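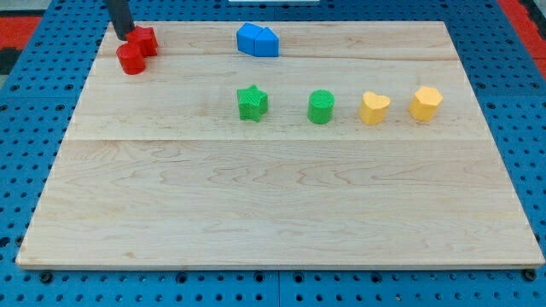

## Re: Anyone tried the Skident tabletop kit?

On a morning in September, a list member wrote:

> We're looking at the Skident kit for our shop class. Is the sorting lesson any good, or is it just a demo? And does the gripper cope with anything besides cubes?

Yes, and I'm so glad you asked! We've had ours at Prurnstead for 9 weeks (the $585 version, with the Punine software) and I still stay late to play with it.

The sorting lesson is a real lesson. Ours has the blocks grouped by color on a maple board - red, blue, green, yellow - and the students write the pick order themselves. It took my group almost 2 class periods to get a clean run, and they cheered.

On shapes: cubes and cylinders are easy. The yellow heart and the green star are where it gets fun, because the angle you come in at matters a lot. We ended up saving a separate grip setting for each.

My one gripe is the manual, which skips from step 4 straight to calibration. Shukla support sent me the missing page the same afternoon.

Get the pegboard table if you can swing it. Bolting the board down in the same spot every time saved us a lot of fiddling.

Happy to share our lesson files!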